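Poker chip

A poker chip is a small disc used in place of money in card games and other table games. Chips are easier to stack, count and push across a table than coins or notes, and they let a host fix the size of the stakes before play begins. In casinos they are often called cheques, though most home players use "chip" for both.

Construction

Early chips were cut from bone, ivory or wood. Compressed clay mixtures became common in the late nineteenth century, and moulded plastic followed. Modern sets are usually made of a clay composite, ceramic or plastic, sometimes with a metal slug inside to add weight. A typical chip is 39 mm across, though cheaper plastic sets can be noticeably smaller.

Colour and denomination

No single colour scheme applies everywhere. White or grey is widely used for the lowest value, with red, green and black for higher ones, but home sets vary a good deal. Many print the value in the centre of the face so that colour alone does not have to be relied on. The rim may carry coloured edge spots or a ring of the four card suits.

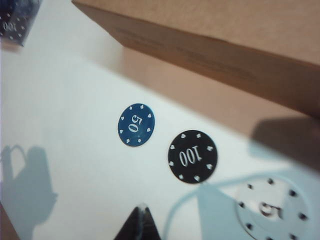
Chips marked 50, 100 and 5, in dark blue, black and white, with small pips around the rims.

Chips without a printed value are also sold. With these the players agree on what each colour is worth, and the values are normally written down and left near the bank.

Home sets

Boxed sets are commonly sold with 300 or 500 chips. A set of 300 is generally enough for a table of six. Low values are needed in the greatest numbers, as they are used for blinds and for making change. In tournament play the numbers have no cash value and only measure a player's standing in the game. Low chips are exchanged for larger ones as the blinds rise, a step known as colouring up.

Handling and care

Chips are stacked by colour, often in groups of 20, and higher values are kept at the front where opponents can see them. Throwing chips loosely into the pot, or "splashing", is discouraged because the bet becomes hard to check. Plastic and composite chips can be wiped with a damp cloth and mild soap and dried before they go back in the case. Long soaking may lift printed labels.

See also

Betting in poker
Card suit
Dealer button
Token coin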